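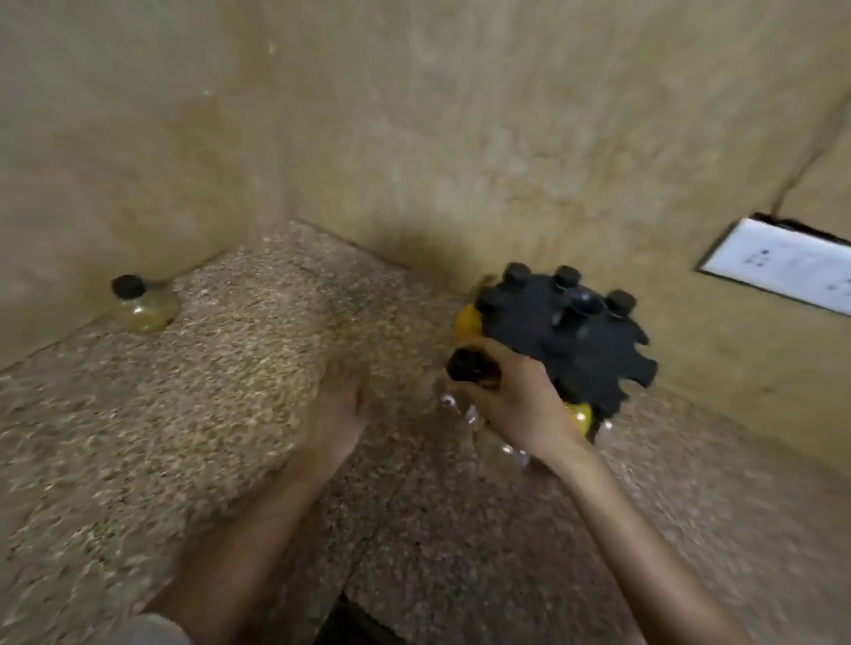 **Jondden Head-Mounted Capture Kit, bottle handling configuration**

The Jondden kit records two-handed manual work from the operator's point of view, for use as training examples in manipulation policies. The bottle configuration covers picking, placing and sorting of small capped containers on a fixed work surface. It is supplied with a task sheet, a labeling template and a license for the Ponham review software.

## Scope

The configuration is intended for sites that need examples of tight grasps: bottles standing close together, bottles held by the cap, and bottles taken from or returned to a notched foam sheet with round openings. Clear containers are included on purpose. Transparent walls and reflections cause most of the tracking errors found in review, and a set recorded only with colored liquids will not show them.

Sessions can be recorded on ordinary counters. Speckled stone is acceptable and should not be covered with a mat.

## Contents

| Item | Quantity |
|---|---|
| Head unit with adjustable band | 1 |
| Battery pack, belt-worn | 2 |
| Storage card | 2 |
| Task sheets, bottle handling | 14 |
| Printed calibration board | 1 |
| Ponham license, single site | 1 |

Bottles, liquids and foam are not supplied. Any small capped bottle that the operator can hold in one hand is suitable.

## Recording procedure

1. Fit the head unit and tighten the band until it does not shift when the operator looks down.
2. Show the calibration board at arm's length for 8 seconds.
3. Place the bottle group at one side of the counter. Leave the rest of the surface open for placements.
4. Start recording. Keep both hands in view, including the hand that is not holding a bottle.
5. Move one bottle at a time to the open area. Leave space between bottles so that each can be grasped separately.

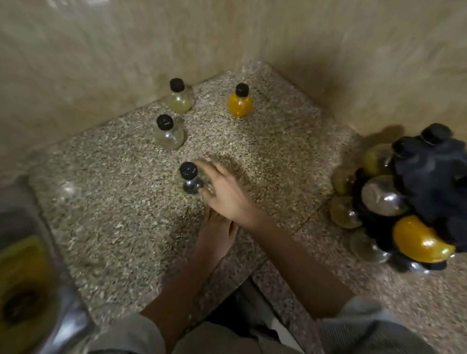 6. Return the bottles to the group in any order. Do not repeat the order used in the previous episode.
7. Stop recording and enter the episode number on the task sheet.

A dropped or knocked bottle does not end the episode. Continue from the new position and mark the episode "recovery" on the sheet. Recovery episodes are exported separately and can be weighted by the training team.

## Labeling

Ponham divides each episode into reach, grasp, transfer, place and release. Boundaries are proposed by the software and confirmed by a reviewer. Frames with heavy hand blur are flagged but kept. The reviewer assigns the hand label (left, right or both) from the video and does not rely on the task sheet.

Liquid color is an optional field. Bottles with no visible liquid are entered as "clear", whether full or empty.

## Specifications

| Parameter | Value |
|---|---|
| Recommended minimum set | 50 episodes per operator |
| Export | Video with per-frame labels |
| Storage | Local card, no network required |
| Mounting | Head only |

## Compatibility

Exports load directly into Campos version 14 and later. Earlier versions read the video but ignore the hand label. The wrist camera bracket sold for the drawer configuration does not fit this kit.

## Ordering

Kits ship from the Stultanstead warehouse. Replacement bands, batteries and task sheets are ordered separately. State the configuration name on the order; the drawer and bottle kits use the same head unit but different templates.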